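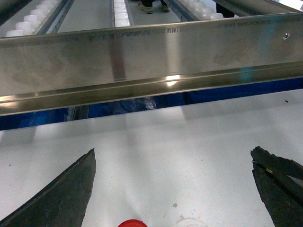 Container return and wash service — frequently asked questions
Last updated 2025-03-11

Who can use the service?
Any business with a Stendwood account and a loading area at its Birnton address. Home pickups are not offered.

What is the minimum order?
13 containers per collection. Smaller lots can be held over to the next run at no charge. 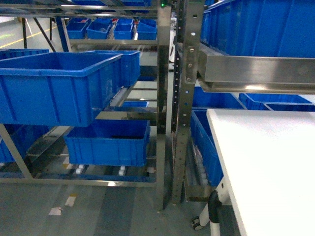 How long does a standard wash take?
Two working days from receipt at the Birnton depot. Orders that need label removal take one day longer.

What temperature is used?
The main wash runs at 60 °C, followed by a rinse and forced-air drying. Lids are washed separately and returned in the same lot — please do not tape them down.

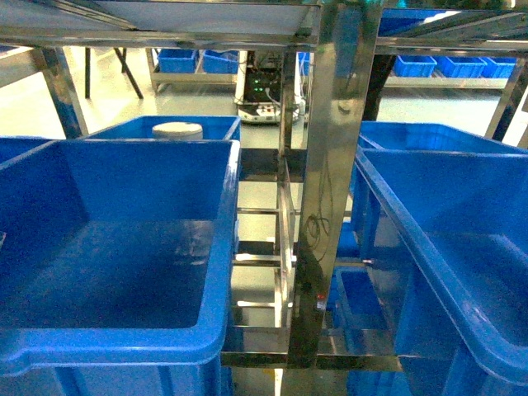
Lids that arrive taped are set aside and billed as label removal. The rate is listed in Schedule 2 of the Jelex price sheet, which was last revised in August.

Can I get my own containers back?
Yes, if they carry an owner code. Uncoded stock goes to the common pool and is replaced like for like.

Customer comments 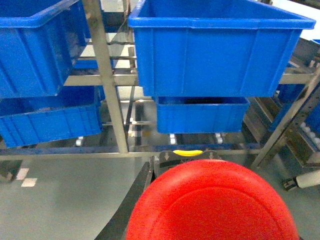 Leinonen wrote that the owner code should also be printed on the delivery docket, as matching a lot by colour and size alone had delayed its receiving desk. The code now appears beside the lot number.

How do I report a short delivery?
Quote the lot number and call extension 2445 before the docket is signed.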